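Kurnano gallery plugin: your questions answered

Which version of WordPress do I need?
Any release from the past two years will do nicely. We test Kurnano against each new one before it goes out, and if something looks shaky we put a note at the top of the changelog.

Will it slow my site down?
It shouldn't! Pictures load only as the visitor scrolls towards them, and pages without a gallery load none of our files at all. Our busiest test site, Mistthorpe, holds 3,945 pictures and still feels lovely and quick on an old phone. 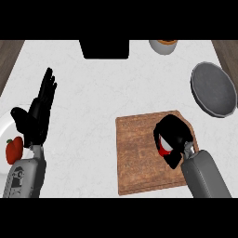
White marble worktop, single image layout

Can I bring over my albums from Ternard?
Yes, and it's one of our favourite bits. Go to Tools, then Import, and pick Ternard from the list. Titles, captions and album order all come across. Passwords on private albums don't, so you'll need to set those again.

My thumbnails are blurry. What now?
This usually happens after switching themes (Amrani users, we see you). Open Settings, choose Thumbnails and press Rebuild. Big libraries are done in batches, so you can close the tab and get on with something else.

How many layouts are there?
Version 7 comes with 18, and 9 of those are in the free edition. You can mix them on one page too, which looks fantastic with a wide banner at the top and a tight grid underneath. 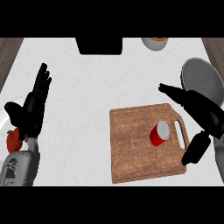 Can I translate the buttons?
Please do! Every label can be changed under Settings, Wording. If you finish a whole language, send it to Adel El Sherbiny through the contact form and it'll go into the next release with your name in the credits.

What happens to my pictures if I remove the plugin?
They stay in your media library. Only the gallery layouts go, and you can export those first from the Tools page.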